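Handheld gripper keeps dropping out when I reach to the left – cable or connector?

We use cookies to remember your settings and to count visits. By carrying on you accept this. Manage preferences

Posted Wednesday, September 27, 2023 by Bayu Liem in Grippers and Tooling

I look after a two-handed teaching station at Gavstead. You hold one gripper in each hand, pick things up and pack them, and the jaw positions get logged for the robot cell to use later. It has been running since February with very little trouble.

For the last fortnight the left gripper has been losing its connection. It happens when I reach over to the far left of the table, and hardly ever when I'm working in the middle. The log shows the left side going silent for a moment and then coming back with the jaw reading offset, so the rest of that run is no use. I had 43 dropouts in 377 runs. The right one has had none.

So far I have swapped the USB port, reinstalled the driver and cleaned the jaws. Both grippers are the same model, bought together from Semaan. Before I send the left one back, is there a way to tell whether it is the cable or the board inside?

Bernice Kwofie

It's the cable until you prove otherwise. A board fault wouldn't care where your hand is.

Do this in order:

Shut the logger down and swap the two cables over at the gripper end. Run ten picks on the far left with each hand. If the fault moves to the other gripper, you have your answer and a new cable costs very little.

If it stays with the left gripper, take the cover off and look at the socket. On ours the solder had cracked on one side where the plug had been pulled down over and over. You could only see it with a magnifier. Reflowing it took 10 minutes.

Whichever it is, sort out how the cable hangs before you start again. Ours used to run straight from the grip over the front edge of the table, so every reach pulled on the plug. I now leave a loose loop at the wrist, held with a hook-and-loop strap, and the pull goes on the strap. Check it by holding the gripper as far out as you ever go. There should still be slack at the plug.

Also zero the jaws again after any reconnect. Ours don't do it on their own, and that would explain your offset. Close them fully on nothing, zero, then open and check the reading.
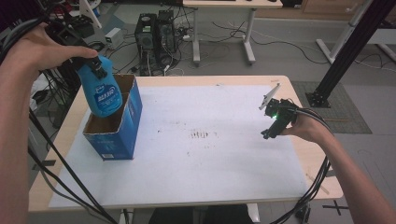
Bottle over the box, left gripper closed on the neck, with its cables running down across the table.

The reach over the box is a good one to test with, as your arm is out and the jaws are under load – both at once. If it survives a bottle there it will most likely survive the rest of the job.

huvow_user

had the same, bought a powered hub and it went away. might be worth a try

Bayu Liem

Thanks both. I swapped the cables and the fault moved to the right gripper, so it is the cable. I've ordered 2 from Jukavia so there is a spare in the drawer. The strap is on now and I've added the zeroing step to the start-up sheet.

I tried a hub as well, before the swap. It made no difference here, though it was an old one.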